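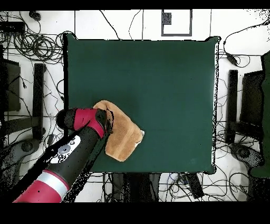
Why would you spend that much on an arm when folding a towel takes me two seconds? Başaran asked me that before I'd even got my coat off, and I'd been saving up things to tell everybody on the bus home from the open day, so it kind of took the wind out of me. Fair question though! I ended up building this whole report on it.

30 October 2020
Student report, automation elective

So, the visit. We went out to the Prerklow lab at Nanivport back in February, and I've been sitting on my notes ever since (sorry). You sign in, you get a sticker, and then you're standing at a table with a green cloth on it and a red and black arm working on a tan towel. There are cables everywhere. I stepped over so many cables.

What surprised me is how hard cloth is. A box stays a box, but a towel changes shape every time you touch it, so the arm can't just replay the same moves. The person running the demo told us they'd logged 272 tries at folding before the open day and were happy with 256 of them. I asked what went wrong with the others and apparently it was mostly the gripper picking up two layers when it wanted one, or missing the corner altogether. I do that with fitted sheets, so no judgement from me.

We got to stay for 5 runs. My favourite was the one where the fold came out crooked and the whole group groaned like it was hockey. I tried to time them on my phone but kept forgetting to press stop, so I've left my times out of the report.

I also asked about Wodport, where they're hoping to try the same setup in a hospital laundry. Nothing's signed yet. They said the folding itself is only part of it, and that finding one towel in a big heap is a lot tougher. I wish we'd seen that bit.

Back to the question. My answer is that I wouldn't buy one for my house either, but I don't fold towels for eight hours straight, and my wrists would be pretty sore if I did. Başaran still thinks it's too much money. I still want to go back next year, and I'm bringing a stopwatch.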